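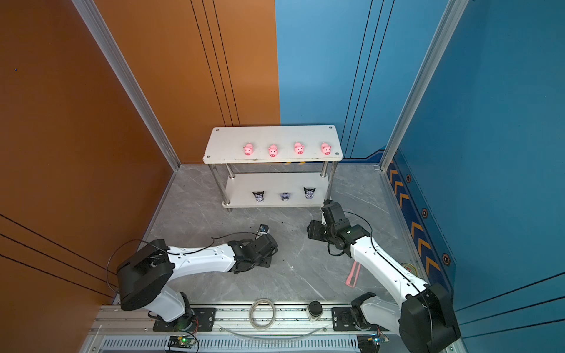 Gerrit Nel
Maintainer, Plestus shelf sets

Plestus Shelf Sets: Two-Tier Figurine Shelf

Contents

Plestus is a collection of small display shelves filled with toy figurines, set up for people who work on sorting, restocking and tidying. This card covers the two-tier shelf. The single-tier and corner shelves have their own cards in the Oosthuizen folder.

The set has 107 layouts. A layout is one way of placing the figurines on the two boards, with a short text note saying what belongs where.

The shelf

White top board, white lower board, chrome metal legs in pairs at the two ends. The top board has small dark screw holes at its corners. Don't use them as reference points for measuring. Use the board edges.

The shelf goes toward the back of the floor, slightly right of center. Layouts numbered 1 to 21 were written for an earlier shelf with a shorter lower board, and the spacing in those notes is tighter than it needs to be. They still work.

The figurines

Pigs: pink, with round snouts and tiny ears. In the layout at the top of this card, four of them stand in a row on the upper board, facing forward. The row begins near the center and runs toward the right end.

Hooded characters: cartoon figurines with pointed, ear-like hoods. Three are on the lower board, spaced apart. They are not the same color. The middle one is pale lavender and the other two are darker, so a note that says only "the purple one" is not clear enough. Write "left", "middle" or "right" as seen from the front.

Small yellow pieces: listed in the notes as "small yellow" and left out of the counts for both boards.

Layout notes

Each note is a plain text file with one line per board, top board first. Figurines are named from left to right. The layout shown would read:

top: pig, pig, pig, pig
lower: hooded dark, hooded lavender, hooded black and white

Gaps are not recorded unless the layout depends on them. If it does, there is a third line starting with "gap".

Tidying rules

One kind of figurine per board, unless the note says otherwise. Figurines face forward. A figurine lying on its side counts as misplaced even when it is on the correct board — this was changed in November, and older score sheets may not agree.

Known problems

Layout 41 lists five pigs but there are only four names on the line. Go by the names.

The Bradetti score sheets use "bottom" where the notes use "lower". Both mean the same board.

Changes

Send corrections to me at Bekmont with the layout number in the subject line. Spelling fixes to the notes go in without a new version number. Any change to the order of the figurines gets one.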